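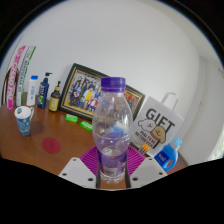
4. Finger pads: fitting, squaring and checking

Most of the trouble people report with the Dollura hand-held gripper gets blamed on the software. Before you reinstall anything, look at the pads. In our experience a bad grip starts with a pad that was put on crooked and never looked at again. A capped plastic water bottle, stood upright between the open pads with only a little water in the bottom, makes a fair test piece. It gives when you squeeze it, it tips when it's pushed from one side, and you can see through it. A steel block will forgive almost anything and tell you nothing.

The Drasora leaflet packed with older pad sets says the pads "align themselves." They don't. Ignore that line and follow the steps below.

4.1 What you need

The hex key from the lid of the case
A dry, lint-free cloth
A steel rule or a small square
A light plastic bottle with its cap on
A ribbed silicone mat, or anything else that keeps the bottle from skating

CAUTION: Take the battery out before you touch the screws. Putting the tool in standby isn't enough. The fingers can still close in standby if the trigger is bumped.

4.2 Fitting the pads

1. Open the fingers all the way and remove the battery.

2. Wipe both rods from end to end with the dry cloth. Do not oil them. Oil picks up grit, and the grit ends up in the slides.

3. Set the left pad on its carrier with the angled face toward the middle. Start both screws by hand, two turns each. If a screw fights you, back it out and start over.

4. Do the same on the right. The pads are a mirrored pair. A left pad will go onto the right carrier if you force it, and it will look fine until you close the tool.

5. Snug the screws, but leave enough slack that each pad still moves a little under your thumb.

6. Close the fingers by hand until the pads touch. Hold them shut and tighten the screws in turn, a bit at a time, switching sides as you go.

7. Open the fingers and lay the rule across both pads. If one sits higher, loosen it and go back to step 6.

NOTE: The pads have more holes than screws. Use only the holes marked on the card that came with your set. Czarnecka pads use a different pair of holes, and the two cards have been known to get swapped in the box.

4.3 Checking the grip

1. Put the battery back in and wait for the steady light.

2. Stand the bottle on the mat and bring the open pads down on either side of it. Leave a gap on both sides.

3. Close slowly. Watch the bottom of the bottle and ignore your hand. Both pads should make contact together.

4. If the bottle slides or leans before the second pad reaches it, first make sure you were centered. Try again. If it moves the same way every time, a pad is off. Go back to 4.2, step 5.

5. Lift the bottle 2 inches and hold it for a count of 5. Set it down and open the fingers.

6. Repeat with the tool turned a quarter turn around the bottle.

One good lift proves very little. We'd want to see a run of 50 before trusting a freshly fitted set, and yes, that is dull work. Larnau's own checklist asks for a single lift and a signature. Do what you like with that.

NOTE: A dented bottle is no good for this check. Once the wall has creased it folds in the same place, and you end up measuring the crease. Swap it.

4.4 If it still isn't right

Pads touch at the tips but not at the base: a carrier is bent or has dirt under it. Take the pad off and look. Don't shim it with tape.

One finger lags behind the other: wipe the rods again. If the lag stays, stop using the tool and send it in. The slides can't be adjusted from outside, whatever the forums say.

Bottle slips straight down: clean the pad faces with a damp cloth and let them dry. Don't raise the closing force first. Everybody does, and it hides a dirty pad for a week or so.

Code 57 on the display: the manual for the earlier model calls this "pad wear." We have seen it with brand-new pads. Remove the battery, check that both carriers travel freely, and start again at 4.3. If it comes back, write down the opening width when it appeared and include that with the return form.

Recheck the screws at the end of the first day of use – they settle – and after any drop, even one that left no mark.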